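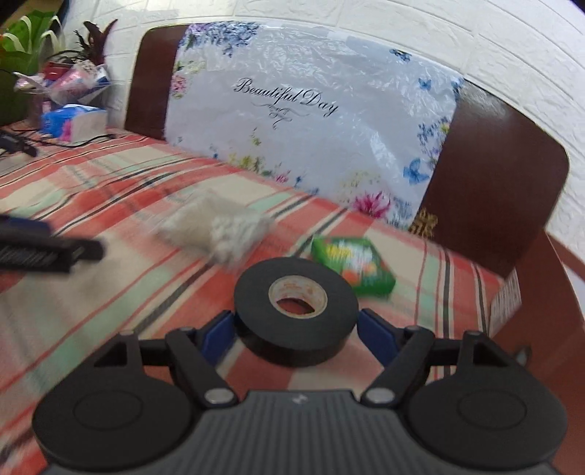
A roll of electrical tape in the blue fingertips, just above the plaid sheet.

Bedrooms are the best place I know to teach a robot to pick things up, and I have been wanting to write about this for months!

Some background for anyone new to the blog. Our project is called Piras, and the question behind it is simple enough. If a person carries a gripper around by hand and picks up ordinary things with it, in an ordinary home, how much of that can a robot arm learn from? You squeeze, the fingers close, the camera on the tool records what the fingers are up to, and later a network watches all of it and tries to work out what the hand was doing. No arm in the room at all while you record. You can do it in your socks.

We had our first set by November, recorded entirely on a lab bench. 1797 grasps, very tidy, gray table, good light. The policy we trained on it was lovely on the gray table. Then Graziella Caputo (she runs the arm and has far more patience than I do) put a quilt under the objects and it fell to pieces. The fingers would come down well, stop a little too high and close on air. Over and over.

My first guess was the pattern. Stripes running diagonally, lots of color, maybe the network was reading the stripes as edges of things. Graziella's guess was the softness. A table stops you. A mattress gives, so the tape or the brush or whatever it is sinks and tips when you touch it, and a policy that has only ever known a hard surface has no idea what to do next.

So we tested both, and this is the part I love. We recorded 179 new grasps on beds, with patterned sheets, and another 179 on a hard table with the same sheets stretched over it. Same objects, same person holding the gripper. Then we trained two policies, each one the old bench set plus one of the new sets, and ran both on a bed that neither had seen.

The one with the sheets on the hard table got 4 objects out of every ten, which was better than before, so the pattern did matter a bit. The one with the real beds got 69 percent over the full run. From 179 grasps! That's an afternoon and a half of work with a sore thumb at the end of it.

When I went through the failures one at a time, most of what was left came from round things standing on edge. A tape roll is a nice example. Take it across the width and it sits beautifully between the fingertips, but come in at a slight angle and it wants to roll off down the dip in the mattress, and then you're chasing it. People do a tiny correction with the wrist there, without thinking about it. I had no idea I did it until I watched my own recordings at quarter speed. The bed policy has started to do the same thing, a little late and a little clumsy, but it's there.

Clutter is the other thing I want to look into. We never cleared the rooms first, and I have a hunch that the pillows and plants and bags in the background helped more than we've given them credit for. Graziella doesn't buy it. We're going to record a matched set in bare rooms and find out, and she has already picked which dessert I'll be paying for.

Sofas are next, after that, and then a laundry pile if my thumb holds up.

Posted February 2025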